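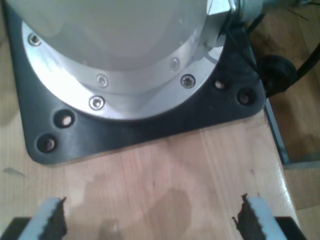 Pourquoi le gant gauche s'use-t-il toujours au même endroit, sous le talon de la main ? Parce que le bout du grip frotte là à chaque swing, surtout quand on tient le club trop long.

Carnet d'atelier, 24 mars 2026

Repris les essais de cuir Jinport. Le lot 2 est souple, trop : la couture du pouce bâille dès qu'on serre un fer 5. Kanyarat parle de « confort évolutif ». Je note l'expression pour le catalogue.

Lot Toivonen : 68 gants reçus, tous pour main gauche, alors que la moitié devait aller aux gauchers de Stetden. Relancé Erard, qui me renvoie au bon de commande 718. Le bon de commande est de ma main, restons discrets.

À faire : doubler la paume côté talon, chute de cabretta, point serré. Leonie veut aussi déplacer le velcro vers le poignet. Elle a raison, je lui dirai demain.

Reste la taille M, qui taille L.

Dernière mise à jour : mars, L. Waaka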